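Anach project: recording under way at Cledthorpe

The Grarnlow laboratory has begun gathering demonstrations for the packing strand of the Anach project, led by Rosimeire Medeiros. The team recorded 214 complete runs in May – 31 of them with new operators.
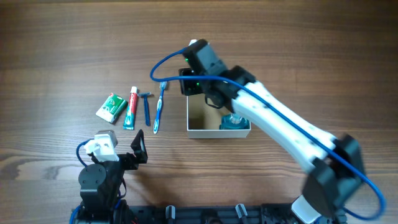 Packing tasks will form the first release to partners. Each run is stored with its joint readings and a short written instruction. For the toiletries set, the instruction names one item at a time, such as the toothpaste, the razor or the toothbrush, and the open white box as its destination. Partners may request access through the Pacheco office.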